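Registro de incidencias - proyecto final taller de robótica Lernley, equipo Prollum
Ticket 578 / Estado: abierto / Prioridad: alta (entrega el viernes)

Problema
El brazo no repite bien el ejercicio de la mesa. Coge la esponja azul pero la suelta fuera de sitio, o la pinza cierra antes de llegar. Con el cubo va mejor, con el jabón regular. Falla en las dos estaciones, la de la mano y la de la pinza, asi que no creo que sea mecánico.
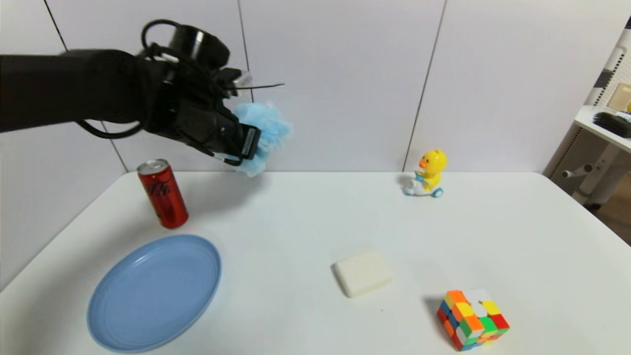

Software: Skimix con la config de clase, sin tocar nada desde abril. Reiniciado dos veces, igual. El log se corta siempre en la línea 1,057 con "timeout waiting for gripper state". Luego sigue como si nada y marca el ciclo como OK, cosa que tampoco entiendo.

Probado hasta ahora

1. Recalibrar el cero de la pinza. Mejora un rato, a los pocos ciclos vuelve el desfase.

2. Subir el timeout de 578 a 2,000 ms. Ya no sale el error pero el brazo se queda pensando y el cierre llega tarde. Vuelto a dejar como estaba. 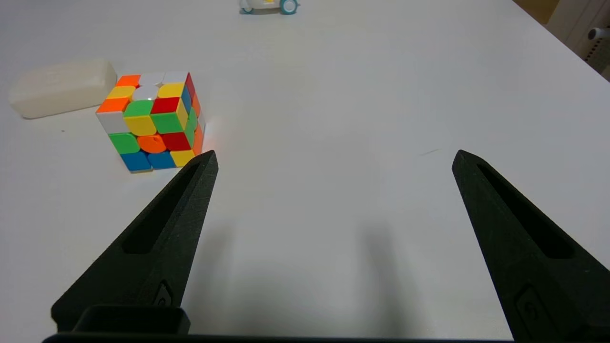

Ojo con la apertura, en el fichero pone un valor y en la pantalla otro. El bueno es el de la pantalla creo. Falta mirarlo con el manual delante.

3. Solo esponja, 13 ciclos seguidos. Falla cuando el agarre es por el borde - la malla cede y el sensor de fuerza no se entera. Por el centro aguanta.
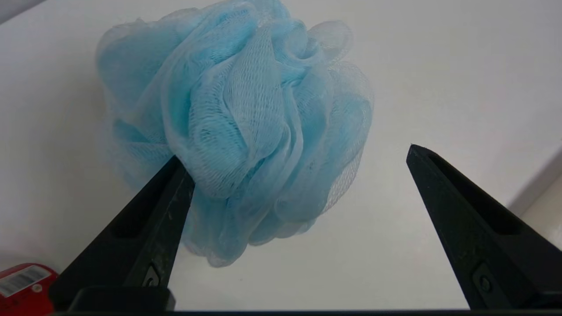 He bajado el umbral de fuerza a la mitad y parece que detecta antes. No lo he subido al repo, está en la rama yusuf-test (la del grupo Yusuf, nos la dejan hasta el viernes). Si alguien hace pull que no pise el yaml por favor.

4. Dejar la esponja en el plato azul. La altura de soltar está calculada para el cubo, con la esponja sobra recorrido y empuja el plato. Cambiado el offset en Z, pendiete de repetir la serie entera.
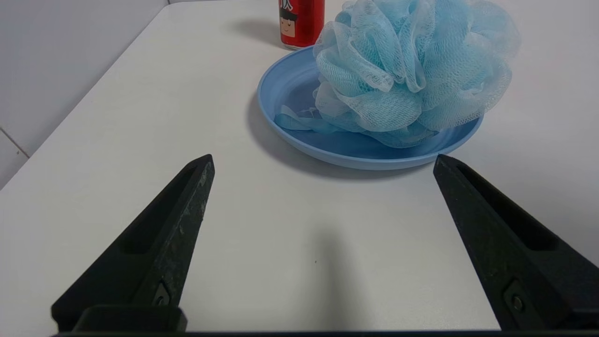

Pendiente
- Repetir el punto 3 con umbral nuevo y timeout original
- Preguntar en tutoría por qué marca OK después de un timeout
- Offset en Z por objeto, no uno para todo
- Pasar los logs a la carpeta compartida, los mios están en local todavía

No cerrar el ticket hasta tener una serie completa sin fallos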